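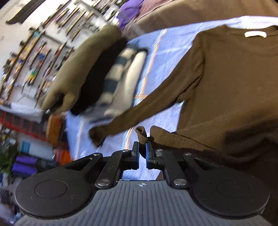

Garment Care at Girkilmont: Gallery

The Girkilmont textile room prepares knitwear for storage each July. This page records the folding stage and was compiled by Liudmyla Romaniuk.

Dark brown crew-neck sweater, long sleeves, laid out on light blue cloth. A white label is attached inside the collar. The hem is thicker than the body.

Knitwear is folded flat, sleeves inward, and stored in stacks of no more than six. Hangers are not used for this group.

Enquiries about the collection should be addressed to Danang Saragih, Textile Room, Girkilmont.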